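How Do Your Fingers Curl?

By Taha Ouazzani
Last updated 19/11/2023

Body Basics > Bones and Muscles > Hands and Fingers

Put one hand on the table with the palm facing up. Let it rest. Your fingers probably don't lie flat. They bend in a little, and the little finger usually bends the most. You didn't tell them to do that. A resting hand is a slightly curled hand.

Now close your fingers slowly until the tips touch your palm. Every finger bends in three places. Your skin folds on the inside and stretches on the outside, and the lines on your palm get deeper. It feels like one easy movement, but a lot of parts have to work together to make it happen.

Words to know

Joint: a place where two bones meet.
Tendon: a strong cord that joins a muscle to a bone.
Ligament: a strong band that joins one bone to another bone.
Cartilage: a smooth, slippery layer that covers the ends of bones.
Nerve: a pathway that carries messages between your brain and the rest of your body.

The bones inside

Each finger has three bones, set end to end. The longest one is nearest your palm, and the shortest is under your fingernail. Your thumb has only two bones like this. Bend your thumb and compare it with your pointer finger, and you can see that the finger has an extra bend in it.

The bones of the palm are harder to notice. There is a long bone for each finger and one for the thumb. You can feel them if you press gently on the back of your hand. The big knuckles you see when you make a fist are the ends of those bones. Behind them, in your wrist, is a group of small bones shaped a bit like pebbles.

Bones are hard and they do not bend when you curl your fingers. All the bending happens at the joints in between.

The joints

The joints in the middle and near the tip of your finger work like door hinges. They open and close in one direction. Try to make the tip of your finger move from side to side without moving the rest of it. It won't go.

The big knuckle at the bottom of the finger can do more. It bends forward and back, and it lets you spread your fingers apart and bring them together again.

Ligaments hold the bones of each joint in place. Cartilage covers the ends of the bones so that they slide smoothly. There is also a small amount of slippery liquid in the joint. Some people can make their knuckles pop. Scientists have studied this sound, and it has to do with a gas bubble in that liquid. After one pop you have to wait a while before the same knuckle will pop again.

Where are the muscles?

The muscles that curl your fingers are mostly in your arm. They are between your elbow and your wrist, in the part called the forearm.

Hold your left forearm with your right hand. Now wiggle the fingers on your left hand as if you were playing a piano. You should feel something moving under the skin. Those are the muscles at work.

Muscles can only pull. They cannot push. When the muscles on the inside of your forearm pull, your fingers curl. When the muscles on the other side pull, your fingers straighten. One group relaxes while the other one works.

There are also small muscles in the palm. They help you spread your fingers and move your thumb. The soft bump at the bottom of your thumb is made mostly of muscle. Your fingers themselves have no big muscles in them for bending. That is why they can be so thin.

Long cords called tendons

If the muscle is in your arm, how does it move a fingertip? It uses tendons. Tendons start at the muscle, go through the wrist, cross the palm, and run along each finger. When the muscle gets shorter, it pulls on the tendon, and the tendon pulls on the bone.

Look at the back of your hand and lift your fingers up as high as you can. On many people you can see straight ridges running from the knuckles toward the wrist. Those are the tendons that straighten the fingers.

The tendons that curl the fingers are on the palm side, deeper down, so they are harder to see. They run through little bands that hold them close to the bone. Without the bands, the tendons would lift away from the bone each time you bent your finger. Think of the small rings along a fishing rod that keep the line next to the rod.

Try it: the stuck finger

Put your hand flat on a table with the palm down. Fold your middle finger under so that its knuckle rests on the table. Leave the other fingers and your thumb out straight.

Lift your thumb and put it down. Do the same with your pointer finger and then your little finger. Those should be fairly easy. Now try your ring finger.

Most people can hardly move it at all. The tendons on the back of the hand are linked to each other, and the middle finger and ring finger share a lot of their movement. When the middle finger is folded under, the ring finger gets held down too. Swap hands and see if it feels the same. Ask somebody older in your house to try it as well.

Try it: make a string finger

You will need a drinking straw, a piece of string longer than the straw, scissors, and tape. Ask an adult for help with the cutting.

1. Lay the straw flat. Cut three small notches along one side of it. Do not cut all the way through.
2. Put the string through the straw.
3. Tape one end of the string to the outside of the straw at the top.
4. Hold the bottom of the straw and pull the loose end of the string.

The straw bends at the notches. The notches are the joints and the string is the tendon. Your hand does the job of the forearm muscle. Let go of the string and the straw may spring back a little. A real finger has another set of tendons to pull it straight.

If the straw folds in the wrong place, the notches may be too small. Paper straws go soft after a few pulls, so cut a second one to have ready.

Different ways to curl

People don't curl their fingers the same way for every job.

When you carry a heavy bag, your fingers make a hook. Your thumb doesn't have to do very much.

When you hold a hammer or the handle of a bike, your fingers wrap around one side and your thumb wraps around the other. This is called a power grip. It is strong, and it uses the palm as well.

When you pick up a bead, you use the tip of your thumb and the tip of one or two fingers. This is called a precision grip. It is less strong, but you can make very small movements with it. Writing with a pencil is close to this.

When your hand is resting next to your work, your fingers may be half curled and doing nothing much at all. They are stacked one over the other when you rest the hand on its side.

Why does my thumb bend differently?

Your thumb sits lower down on your hand than your fingers do, and it faces a different way. The joint at the bottom of it lets it swing across your palm. Touch the tip of your thumb to the tip of each finger in turn. Then tape your thumb gently to the side of your hand and try to button a shirt. It can be done, but it takes a lot longer.

Skin that folds and grips

Look at the inside of one finger. There are creases at each joint where the skin folds. On the back of the finger, the skin is loose and wrinkly when the finger is straight. When you bend the finger, the wrinkles flatten out, and there is just enough skin to go around the corner.

At the very tips are your fingerprints. They are made of tiny raised lines called ridges. No two people have the same ones, and identical twins have different fingerprints too. The skin there has no hair on it, but it does have sweat glands. It also has many nerve endings, which is how you can tell paper from cloth with your eyes shut.

Messages from the brain

Before your fingers curl, your brain sends a message down through your neck and along the nerves in your arm. The message tells the muscles to pull. Other messages go back the other way. They tell your brain how far your fingers have bent and what they are touching.

You can test this. Close your eyes and have a friend bend one of your fingers a little. You will know which finger it is and whether it went up or down.

Babies curl their fingers from the time they are born. If you touch a newborn's palm, the baby's fingers close around yours. The baby isn't choosing to do it. It is called a reflex, and it fades after some months as the baby learns to grab things on purpose.

Questions from readers

Do all animals have fingers that curl? No. Monkeys and apes do, and raccoons have front paws that are good at feeling and holding. A horse has one toe on each foot with a hoof around it, so it can't curl anything around a carrot.

Why do my fingers get stiff in the cold? Your muscles and nerves work more slowly when they are cold. Less warm blood goes to your hands, too. Gloves help.

Can I make my fingers stronger? Yes. Climbing, squeezing a soft ball, and playing an instrument all use the forearm muscles. Stop if anything hurts.

See also: Fingernails; Left-Handed and Right-Handed; What Is a Reflex?

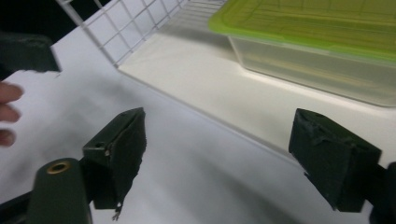

Three curled fingers, one above the other, at the left by a white work surface.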